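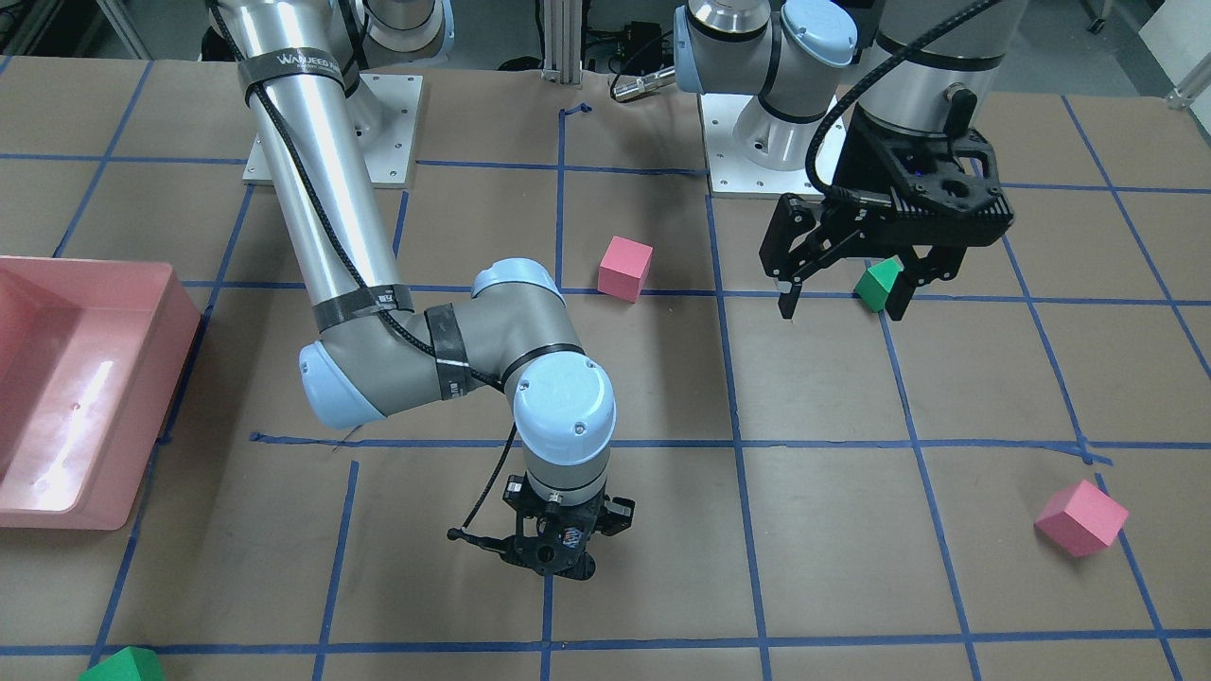
sorting grid, kraft paper + blue painter's tape. pink bin is for the blocks

ok so several of you asked how I do the paper table thing so. quick thread while the coffee's going

1/ brown kraft paper, the big roll. cover the whole tabletop. pull it tight, tape it underneath if your table lets you. mine's from the hardware place in Herlow, been on the same roll since February

2/ blue painter's tape, NOT masking tape. masking tape takes the paper with it when you pull it up. ask me how many times I did that

3/ I run the long line down the center first. then everything else gets measured off that. if the center line's crooked the whole grid is crooked and you will see it every single time you walk in teh room

4/ don't stretch the tape!! lay it down, then press. stretched tape creeps back overnight and the ends curl

5/ boxes don't have to be square. mine are rectangles. fits the table better, no sad skinny strip left over at the end

6/ ok blocks. the pink bin is plastic, wipes clean, easy to spot when I'm tired. all the blocks go home to the bin at the end, that's the rule

7/ the green one with the roof-ish top is the one everybody grabs first. Elvia Ponce calls it "the house." so now it's the house. fine

8/ start with just a few. I used to dump out the entire set, 72 pieces, and then spend my evening on my knees looking under the radiator. four is plenty to practice a sort

9/ things to do w/ the grid: one block per box. move everything left of center to the right. put the house in a corner box and build out from it. or just clear the table into the bin, good enough for a short day

10/ Uriel Daza asked why not draw the lines in marker. you can! but I change my layout a lot and tape moves, marker doesn't. also marker bled through on me once, onto the actual table, still there

11/ paper lasts me nearly 6 weeks if no one puts a drink on it. when it tears just patch w/ a scrap from the roll, tape over the seam, make the seam a grid line. done

12/ Dulce Figueroa does hers with yellow tape and it looks great, go bug her for pics. different table size tho so her spacing won't match mine

13/ oh and pulling it up: slow, low angle, fold the tape back on itself. roll the old paper up with the tape still on if you're replacing the whole thing, way faster

someone asked about the tape width, I threw the wrapper out, will check next time I'm in Herlow. ok coffee's done gotta run, put qustions below and I'll get to them tonight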